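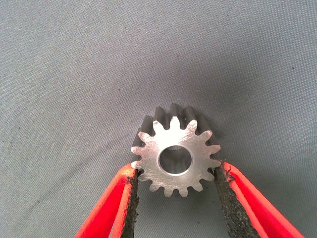
Work on the small parts line moved ahead this period, and most of the goals set in February have been met. The grant from the Sterkance fund pays for the sorting and inspection of secondhand machine parts at the Gimura workshop, so that usable ones can go to repair shops and training programs. Spur gears took up most of our hours. The ones we want to pass on have a clean bore and a full set of teeth, and the front face may carry faint tool marks and fine scratches, which we accept. Dark flanks on the teeth are also accepted if they measure within limits. Chipped teeth are not, and those gears go in the scrap bin.

Report date: 2023-12-10
Project: Gear Recovery and Reuse, Mahlangu site

Parts handled

We received some 300 gears in mixed lots. Of these, 59 have been rejected, mostly for worn or broken teeth. The rest are cleaned and graded, or waiting for a bore check. We had planned to finish the bore checks by now. They are behind because the first set of plug gauges came in the wrong sizes and had to be exchanged. The replacements are here and the checks have started again.

Grading sheet

The grading sheet was rewritten. The old one had a single line for "condition," and two people could grade the same gear differently. The new one has separate lines for face, teeth, bore and thickness. It takes a little longer to fill in but we send fewer parts back for a second look.

Work area

Tables are in place and the concrete floor has been left as it was. We got a price for coating it and decided the money was better spent on storage.
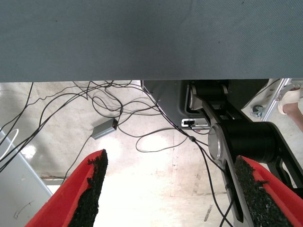
Storage is the larger need. Graded gears are kept in shallow trays by bore size, and we are short of trays for the smaller sizes. We have ordered 6 more. Cables on the floor still need to be tidied and run along the wall, and we have set aside part of the supplies line for cable covers. This was on the list in the last report and was not done.

Spending

Spending is within budget. The gauge exchange cost us return shipping only. Cleaning supplies ran over by a small amount, which we covered from the packaging line. No change to the total is requested.

Next period

Finish the bore checks on the remaining gears.
Send the first 2 graded lots to Votura for use in its repair classes.
Lay the cable covers.
Start on the shafts and bushings that came in with the last delivery.

We would like to keep the unspent packaging money for the Votura shipments and ask for your approval of this in writing. Receipts and the full parts log are attached.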